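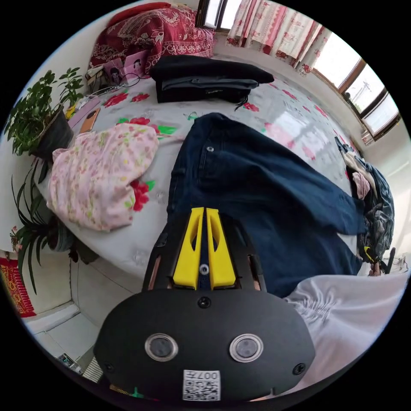 Un lecteur de Steltuvville nous a écrit que les bilans publiés après une attaque ne valent rien, puisqu'ils changent trois fois dans la journée. Il a raison sur le second point. Sur le premier, il va un peu vite, et c'est à lui que répond cette page : comment lire une dépêche de conflit quand on n'est ni sur place, ni spécialiste, et qu'on a dix minutes devant soi.

Je préviens tout de suite, la méthode ne donne pas la vérité. Elle donne une idée de ce qu'on peut répéter à quelqu'un sans trop se tromper.

1. Repérer qui parle

Prenez le premier paragraphe et cherchez la source. « Selon un responsable local », « d'après des habitants », « a indiqué l'état-major » : chacune de ces formules engage quelqu'un de différent. Un porte-parole provincial travaille pour une des parties. Un habitant a entendu l'explosion, il n'a pas forcément vu les victimes. Un hôpital compte ceux qui arrivent à l'hôpital, et seulement ceux-là.

S'il n'y a pas de source du tout, fermez la page. Vous la retrouverez plus tard, corrigée ou disparue.

Le mot « confirmé » mérite qu'on s'en méfie. Un responsable qui confirme sa propre déclaration de la veille n'apporte rien de neuf. Demandez-vous toujours : confirmé par qui, et auprès de qui ?

2. Noter l'heure et le fuseau

Une dépêche datée du matin peut décrire un événement de la veille au soir. Sur les sites qui republient des agences, l'heure affichée est souvent celle de la mise en ligne. Cherchez la mention de mise à jour, en haut ou tout en bas, et notez-la à côté du bilan. Un chiffre sans heure ne se compare à rien.

3. Décomposer le bilan

« 25 victimes » peut vouloir dire 25 morts, ou 3 morts et 22 blessés. Le français entretient la confusion et les traductions l'aggravent, car l'anglais « casualties » recouvre les deux. Faites deux colonnes, morts et blessés, et laissez un blanc quand le texte ne précise pas. Même chose pour « civils » : le terme est employé par des gens qui ont parfois intérêt à l'élargir ou à le réduire.

Les nombres ronds appellent une autre question. Quand on lit « 500 combattants tués », on lit une estimation, souvent celle du camp qui les a combattus. Un nombre très précis n'est pas plus solide pour autant. J'ai vu circuler en mai un total de 3 301 déplacés, repris partout à l'unité près, sans qu'aucun article dise qui avait tenu le registre, ni à quelle date, ni si les enfants y figuraient. La précision rassure et c'est bien le problème.

4. Compter les sources, pas les articles

Copiez une phrase un peu particulière de la dépêche et collez-la entre guillemets dans un moteur de recherche. Si elle ressort à l'identique sur une douzaine de sites, vous avez une source et onze copies. Une reformulation ne change rien si la même personne est citée avec les mêmes mots.

On vend aujourd'hui des outils qui prétendent faire ce tri à votre place. J'ai essayé Jellolar, qui attribue à chaque article une note de fiabilité, et Skindesis, qui affiche une carte des incidents. Le premier a donné une excellente note à deux reprises de la même dépêche erronée. Le second place un point sur la capitale du district quand il ne connaît pas le village, sans le signaler. Utiles pour retrouver un texte – pas pour décider s'il est vrai.

5. Regarder comment la responsabilité est attribuée

Trois situations reviennent, et il faut les garder séparées : l'attaque est revendiquée, elle est attribuée par l'adversaire, ou personne n'a encore rien dit. « Le groupe n'a pas réagi » ne signifie ni aveu ni innocence. Une revendication, elle non plus, ne prouve pas tout. Il arrive qu'un groupe s'attribue ce qu'il n'a pas fait.

Dans vos notes, écrivez « attribué à » et le nom de celui qui attribue. C'est lourd à relire, tant pis.

6. Revenir le lendemain

L'étape que tout le monde saute, moi compris. Reprenez la dépêche après une journée, puis après une semaine, et comparez. Un bilan qui monte est banal, des blessés meurent et des corps sont retrouvés. Un bilan qui baisse l'est aussi, à cause des doublons entre hôpitaux. Un bilan qui ne bouge plus jamais m'inquiète davantage : en général, on a cessé de chercher.

Pour garder une trace, un simple fichier texte suffit. Une ligne par version, avec l'heure, la source, les morts, les blessés, l'attribution. J'utilisais Frade pour archiver les pages, jusqu'à ce que plusieurs liens anciens cessent de répondre. Depuis, j'enregistre aussi une copie sur mon disque.

Page revue le 27 septembre 2026. Les remarques sur Jellolar et Skindesis portent sur leurs versions gratuites.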